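Brarnitz Two-Arm Kit: Set-up Guide
Section 4. First pick test 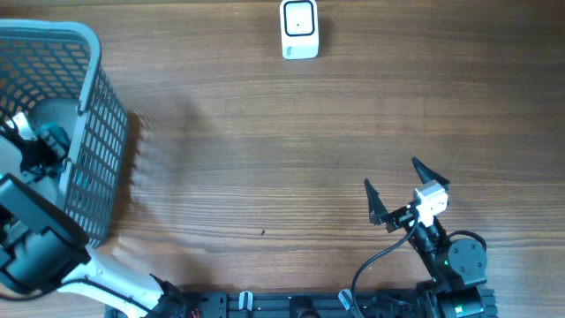 Run this test before you believe anything on the box. The sales sheet says the kit is ready to work in 40 minutes. Ours took most of a Friday, so leave yourself room.

1. Bolt the base plate to the table. The clamps supplied by Elmont will hold on a thick top; on a thin one we would not trust them.

2. Set the basket to the left and leave the middle of the table clear.

3. Put one small object on the open table, within reach of the right arm. Start with something light that you don't mind losing.

4. Switch on, open the gripper fully and wait for the arm to stop moving.

5. Start the program called Pick 3. Keep a hand near the power switch.

Note: "Self-calibrating" is the maker's phrase. In practice you will still have to correct the height by hand, and do it again after moving the table.

Caution: Check that the camera cable has slack at every wrist position. The printed leaflet shows it pulled tight. Ignore the leaflet.

Caution: Do not run both arms over the basket at once. The collision guard is described as standard, but we have yet to see it stop anything.

If the gripper closes short of the object, repeat step 4 before ringing Skoletov support. They will ask you to do it anyway.

Notes by Baldur Kirkegaard, revised July.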